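Filed under: Diary, Bread and other slow things

July, after ten in the evening

The kitchen is still too hot to sit in, so I write this on the stairs with the door open. I started the rye bread again yesterday evening and took it out of the oven today at five. It is now under a towel and I am not allowed to cut it before tomorrow. I made this rule myself and I already dislike it.

I want to put down how the week went with the bread, and also some words about the new apartment, before I forget in what order things happened. When I look back at my entries from the spring I find sentences like "better than last time" and I have no idea what was better or which time was the last.

First the starter. I feed it in the morning and in the evening, the same weight of flour and water. In the old place it needed the whole day to wake up. In this heat it is at the top of the jar before noon, and by dinner it has fallen and smells like nail polish. I tried to give it less attention, then colder water. The colder water helped a little. My neighbor from downstairs, who bakes only cakes, told me to keep it in the refrigerator like a normal person, and I did this for two days. When it came out it was slow and gray on the top, and I felt as if I had punished it for the weather. After three feedings it was fine again.

The flour is another matter. The whole rye from the supermarket is ground so coarse that the dough feels like wet sand. In Vurkia, where I grew up, you could buy rye in paper bags from the mill, and it was soft and a little green in color, or I remember it as green. For a long time I believed such flour could not be found here. Then a woman at the bus stop, who was carrying a big bag of it, told me about Vanags.

Vanags is a shop behind the railway in Trirkwood, the kind where they sell smoked fish, buckwheat and candles from the same counter. I went there on the 409 bus. It takes a very long time, it goes around the hospital and then around the hospital again from the other side. I bought four bags of rye, one jar of malt and a piece of smoked cheese that did not come home with me. The man at the register asked if I was opening a bakery. I said no, only making mistakes in a large quantity. In my own language this would have been a better joke, but he laughed politely.

With the Vanags flour I made two loaves this week. I write them separately.

First loaf. I scalded a part of the flour with boiling water and the malt, and left it wrapped in a blanket from lunch until evening. This is how my grandmother did it, only she put the pot in the bed, under the quilt, and we children were forbidden to sit there. The scald became sweet, very dark and thin like a sauce. I mixed in the starter and let it stand until I went to bed. In the morning it had bubbles everywhere and I was so happy that I forgot the salt. I remembered the salt when the loaf was in the oven already. There is nothing to be done at this point. I ate this bread with salted butter and it was acceptable, but flat in the taste, and the next day it was more flat.

Second loaf. The same, with the salt, and with caraway that I crushed with the bottom of a cup. I used a little less water. The dough was still sticky, as it should be, and I shaped it with wet hands. I put it in the long tin and smoothed it with the back of a spoon. Then I waited for the small holes to appear on the surface. The book says to bake when you see the first holes. I saw the first holes and then the telephone rang, and it was my sister, and when I came back there were many holes. I baked it anyway. It is the one under the towel.

The oven in this apartment is a Kiltier and it has its own opinion about temperature. The number on the dial and the number on my little thermometer are never the same. The back left corner is the hottest. I turn the tin halfway now, and I start lower than the book says, and the crust is no longer bitter. I wrote my settings on a piece of tape and put it beside the dial. If the landlord sees it I will say it was there before.

And the kitchen itself. I have promised my sister for weeks that I would tell her about it and I did not, so perhaps I will copy some of this into a letter. It is narrow, with one window to the yard. The work surface by the window is a cheap one, already swollen next to the sink, and the landlord agrees to change it if I pay a part. He would like something that does not show stains. I would like something cool for the dough, and long enough that I can have the board, the tin and the bowl of water next to each other. We have spoken about stone. I read a lot about stone in the evenings, more than is healthy, and learned that marble does not like vinegar, lemon or red wine, and that people on the internet are very angry with each other on this question.

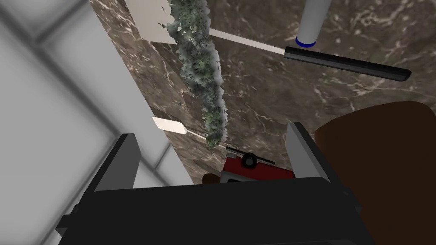 Brown marble with white and tan veins, next to pale gray.

My mother had a wooden table and nothing else. She scraped it with a knife, poured hot water over it and let it dry in the sun from the window, and all the bread of my childhood came from this table. I am not sure I need stone. The yard firm wanted 149 only to come and measure, before anybody even says the price of the stone, and for this money I can buy flour until winter. I told the landlord I will think until the end of the summer. He was relieved, I believe.

I took an old pine board to the yard instead, sanded it and rubbed it with oil. The work took the whole afternoon and I got a blister on my thumb. A boy from the second floor came to look and wanted to know if I was making a boat. He stayed until the end and held the sandpaper for me with great seriousness. The board is a little bent on one side and it knocks when I knead wheat dough on it, but rye you do not really knead, so it is quiet enough.

I think often about why I want this bread so much now, when for many years I was content with the white bread from the corner. When I first moved to this country I was proud to eat as everybody ate. I learned to like peanut butter. I said "I am good" when somebody asked if I wanted more coffee, and it took me a long time to understand that this means no. Bread was not important then. Maybe it comes with age, or with the telephone calls with my sister, where we speak more and more about food and less about the things we should speak about. She told me today that the mill in Vurkia is closed for the second year and there are birds living in the upper floor. She said it in the same voice as she told me the price of tomatoes. I did not know what to answer, so I asked what kind of birds.

Swallows, she thinks.

She also corrected me about the quilt. According to her it was never the bed, it was the bench behind the stove with an old winter coat on top, and the coat smelled of malt until it was thrown away. We argued a little. I still see the bed very clearly — the iron rails, the pot making a hill in the middle — but she is older than me and was better at remembering already as a child. I will leave the bed in this diary and she can have the coat in hers.

Notes for the next time, so that I do not write only "better":

Salt in a small dish beside the bowl, before anything else is mixed.
Scald for roughly 4 hours in this weather, then look at it. Do not trust the blanket.
Less malt. The color is beautiful but the crumb sticks to the knife.
Do not pick up the telephone when there are holes.
Buy caraway at Vanags, the supermarket one has no smell.

It is past eleven now and there is a small wind on the stairs at last. Somebody above is frying onions, at this hour. I went in once to lift the towel and the loaf is still warm at the bottom, and there is one crack along the side, not deep. I pressed the top with a finger and it came back slowly. Then I put the towel again and went out with my notebook before I could look for a knife.

Tomorrow I must also return the library book, which has flour in it from the first page to the chapter on pumpernickel.

Recent entries
The starter has moved with me
A cucumber problem
Rain, and the wrong bus to Trirkwood
Cold beet soup, two ways
What I kept from the old apartment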